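Robotics Clubs and Competitions > Team Talk > Build and Training Logs

Thread: Our club is teaching a robot to fold with hand-held grippers, ask us stuff

drostlow_bot
Posted 11 Feb 2025

Hi all! Long-time reader, first real thread. I help out with the Drostlow student robotics club and we've gone in a totally new direction this season, so I wanted to write it up while it's fresh.

Up to last year we did the usual thing. Build an arm, write a pile of code for one task, tune it until the night before the Fleltthorpe Open, hope. This year the Open added a soft goods event (cloth, crumpled paper, bags, anything that changes shape when you grab it) and our old approach was hopeless for that. So we're doing imitation learning. Students carry hand-held grippers, do the task themselves over and over, and the recordings go into training a policy for the arm.

We have 409 clean demos so far out of a goal of 585. The goal is what our training lead worked out from last month's small runs, so don't treat it as gospel. What I love is how many more people get to join in. Our first-years can't write a motion planner yet, but they can do a careful, steady fold, and a careful fold is exactly what we need from them!

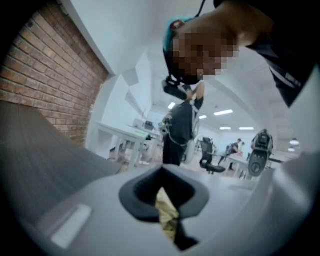

The thing that surprised me most is how much people's habits differ. One of our students pinches a corner and lifts straight up. Another one slides the cloth to the edge of the table first and scoops from below. Both work fine in human hands, but train on a mix of the two and the arm hovers halfway between them like it can't make up its mind. We've written a one-page guide now, and everyone reads it before their first session. It covers the grab point, the speed, where you start and where you park at the end.

Happy to answer anything. I'd also love to hear from other teams going for the soft goods event, because we're making a lot of this up as we go.

gearsandgravy
Great write-up, and welcome to posting. Question about the one-page guide. Aren't you training away the useful variety? We mentor a team at Gonholm and we went the other way on purpose. We tell people the goal and let them get there however they like. The policy is messier early on but it copes better when the cloth lands in a weird spot.

drostlow_bot
Fair point, and we argued over this for a whole meeting. I think you want variety in the starting state and not so much in the strategy. We toss the cloth down differently every time, and we move the table too. But the pinch is always the pinch. How many demos are you at?

gearsandgravy
Way more than you, which is probably the catch. With a few hundred I can see why you'd lock the strategy down. I still think you'll regret it on competition day, when the judges hand you a fabric you've never touched.

mesh_and_servo
I'm going to side with Drostlow here. We tried the "do it your way" plan for one season and ended up throwing out most of what we had. One left-handed student's runs were beautiful and they wrecked everything, poor kid. After we split the recordings by style and trained on the biggest group, success on our practice cloths went from 38 percent to something we weren't embarrassed to show parents.

gearsandgravy
You threw out the left-handed ones?? Those are gold! Mirror them!

mesh_and_servo
We know that NOW, thanks.

tinfoilpancake
Newbie question, sorry if it's a silly one. Why not drive the real arm by remote control and record that? Seems like it would match the robot better than somebody walking around with a gripper in their hand.

drostlow_bot
Not silly at all, it's what I asked on day one. Three reasons for us. We own one arm, so only one student could record at a time and the rest would sit and watch. Folding by remote is slow, and our students got tired and sloppy after a few tries. And a hand-held gripper is light enough to take to any table in the building. The price you pay is that people can do things the arm can't. We lost a good batch early on when somebody reached so far across the table that our arm would have needed another joint to follow. The guide has a line about that now.

tinfoilpancake
Oh that makes sense. So do you check for reach before training or just find out the hard way?

drostlow_bot
Hard way first, then a script. It replays the gripper path against a model of the arm and flags anything out of range. I'll ask our software students if they're okay with me sharing it — it's their work and I don't want to post it without a yes.

old_belt_sander
I'll be the grump. Where is the engineering? When I coached, the kids built a thing, the thing broke, the kids fixed the thing. Having students fold cloth 585 times sounds like a chore with a robot at the end of it.

drostlow_bot
I get it, and I had some of the same doubts in the fall. But they printed and rebuilt the fingertips over and over, they wrote the reach checker, and they spent two weeks chasing a timing bug between the video and the gripper width signal. That bug hunt was the most engineering I've seen out of this group! There's plenty breaking, I promise.

old_belt_sander
The timing bug I'd like to read about. Still think they should build the arm.

Ó Súilleabháin_Lab_Club
Popping in from the Ó Súilleabháin club. We're entering soft goods too and would be up for swapping demos with anyone whose gripper is close to ours. We have 100 recordings of paper bags and hardly any cloth. What fingertips are you running, Drostlow? Ours are a soft print with a ridge down the middle and they chew up thin fabric.

drostlow_bot
Yes please! Ours are flat with no ridge, and we rough them up with sandpaper when they get shiny. Sending you a message now. The bags would be a huge help, we've barely started on those.

gearsandgravy
If you two are mixing data from different fingertips, please post the results here, good or bad. I have a bet going with my co-mentor.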